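Grendard Building Owners Association
Minutes of the Regular Meeting
Date: 2020-04-04
Format: Conference call
Status: Draft, subject to approval at the next regular meeting

1. Call to order and quorum

The meeting was called to order by the chair at 10:00 a.m. Quorum was confirmed by roll call. Callers were asked to mute their lines when not speaking and to state their unit number before each comment.

2. Approval of prior minutes

The minutes of the previous regular meeting were approved with one correction. Under "Roof drains," the words "north scupper" were changed to "south scupper." The corrected copy replaces the one in the owners' binder.

3. Domestic hot water, status report

The building manager reported on the hot water complaints carried over from November. Complaints continue to come mainly from the upper two floors of the east riser. The usual complaint is a long wait at the kitchen tap in the early morning, followed by a short period of lukewarm water before the temperature settles.

Kiluneo, the mechanical contractor, inspected the boiler room and submitted a written report. Its findings were read into the record as follows.

a. The storage tank is in serviceable condition. The anode rod was replaced during the visit. The relief valve was tested and reseated without leaking.

b. The recirculation pump on the east riser runs but does not reach its rated flow. The contractor attributes this to wear in the impeller and recommends replacement with a pump of the same flange size, so that the existing piping can stay in place.

c. The balancing valves on both risers were found fully open. No record exists of the original settings. With all valves open, most of the return flow takes the shorter west loop.

d. Insulation is missing from 21 feet of return pipe between the boiler room and the base of the east riser. It appears to have been removed for an earlier repair and not put back.

e. The thermostatic mixing valve drifts by several degrees under low demand. Cleaning improved it. The contractor would not commit to how long the improvement will last.

An owner asked whether the tank temperature could be raised in the meantime. The building manager answered that the mixing valve limits the delivered temperature, so raising the tank setting would do little for the upper floors and would increase standby loss. The tank setting will stay where it is.

A second owner asked why the west riser was not included in the complaint log. It was included. No entries were received from that side.

4. Pump replacement, quotations

Two quotations were received. Kiluneo quoted for the pump, two isolation valves, a check valve and labor. Cultano quoted for the pump and labor only, with valves priced separately on request. The two could not be compared line by line. Once the valves were added at the list price supplied by Cultano, the difference was $175 in favor of Kiluneo.

Discussion covered the following points. The Cultano pump has a variable speed drive and would need a dedicated outlet. The Kiluneo pump is fixed speed and can use the existing disconnect. Several owners preferred variable speed on energy grounds. The building manager noted that the recirculation loop runs at constant demand for most of the day and that the saving would be small.

Motion: To accept the Kiluneo quotation for the east riser pump, valves and labor, with balancing of both risers included in the scope.
Seconded. Carried, one abstention.

5. Access to shutoffs and notice to residents

The work requires the hot water to be off in the whole building for one working day. Cold water is not affected. Written notice will be posted at the mailboxes and sent by e-mail at least 4 days ahead. The notice will give the start time, the expected finish time and the phone number of the building manager.

The upper floor balancing valve sits behind an access panel. Residents are asked to keep hallways clear on the day of the work. Bicycles, shoe racks and deliveries must be taken inside the unit. 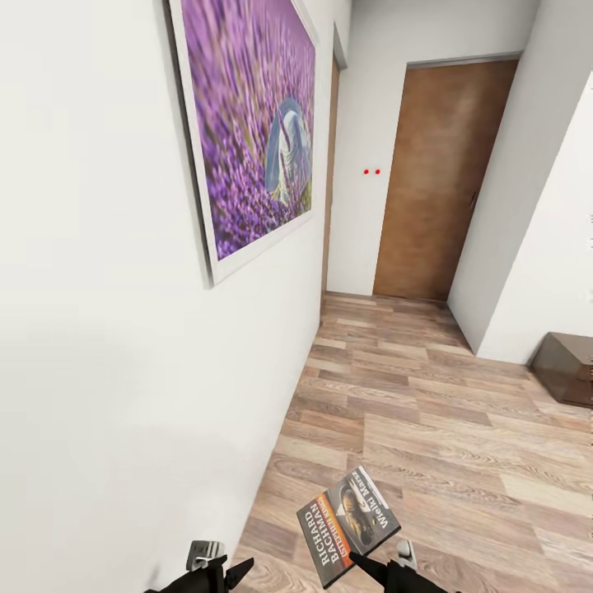

Hallway with framed heron and lavender print.

The contractor will lay floor protection from the elevator to each work area and remove it at the end of the day. Any patching of drywall around access panels is included in the quotation. Repainting is not, and will be charged to the maintenance account if needed.

Owners with in-unit shutoff valves more than ten years old are advised not to operate them before the work. Old gate valves can fail to close or can leak at the stem after being turned. An owner who wants a valve replaced while the system is drained may arrange this directly with the contractor at the owner's cost.

After refilling, each unit should run the hot taps one at a time, starting with the tub, until the air clears. Aerators should be taken off first and rinsed. Discolored water in the first minutes is expected.

6. Pipe insulation

The missing return pipe insulation was treated as a separate item. The building manager proposed one-inch preformed fiberglass sections with sealed joints, to be fitted after the pump is commissioned and the new joints have been checked for leaks. Material cost was given as $266, including fitting covers. Labor will be done in-house.

Motion: To approve the insulation purchase from the maintenance account.
Seconded. Carried without dissent.

7. Water meter reading

The reading service, Younis, has advised that meters will be read remotely for the next two billing periods. Owners do not need to submit readings. A question was raised on whether the shared laundry meter is included. The building manager will ask and report back.

8. Other business

An owner reported a knocking noise in the east riser after the laundry machines stop. The building manager suspects a failed water hammer arrestor and will have the contractor look at it during the pump visit. If a replacement is needed, it will be quoted separately.

The boiler room door closer is slamming again. The closer will be adjusted, and replaced if it does not hold the adjustment.

A request to post the boiler room log in the lobby was discussed. It was agreed to keep the log in the boiler room and to send a copy to any owner who asks.

9. Action items

Building manager: sign and return the Kiluneo quotation; confirm the work date.
Building manager: draft and post the hot water shutoff notice.
Building manager: order insulation and fitting covers.
Building manager: ask Younis about the laundry meter.
Contractor: record final balancing valve positions on a tag at each valve and supply a copy for the binder.
Secretary: correct the prior minutes and circulate this draft.

10. Adjournment

There being no further business, the meeting was adjourned at 11:25 a.m. The next regular meeting will be held by conference call unless owners are notified otherwise. Dial-in details will be sent with the agenda.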